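Family schedule (also household calendar)

A family schedule is a shared plan of who does what at home and when. School runs, meals, bedtimes, chores. Paper versions hang in the kitchen — app versions came later.

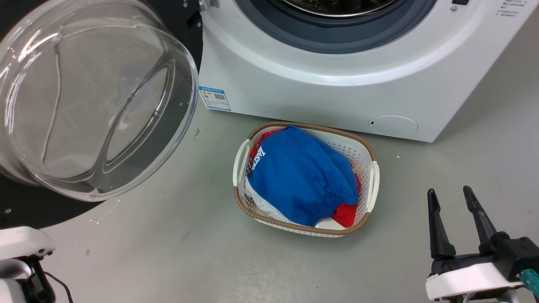

Chores usually get thier own column. Sachdeva, a planner sold in Fotumberg since 2000, splits them by room and by day. Laundry is often first on the list, and a front loader with a round filter cover low on the cabinet adds a second entry, filter cleaning. Older kids may take a turn.

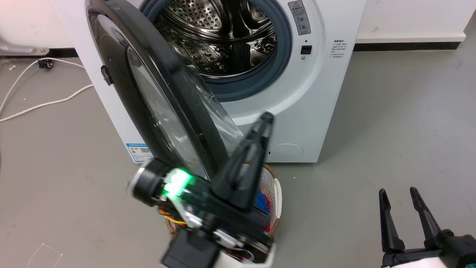
Front-loading washer, door open.

Use varies. A Drenier survey of 505 households with young children found 80 percent kept one, most of them them updated weekly. Fewer in July, school being out.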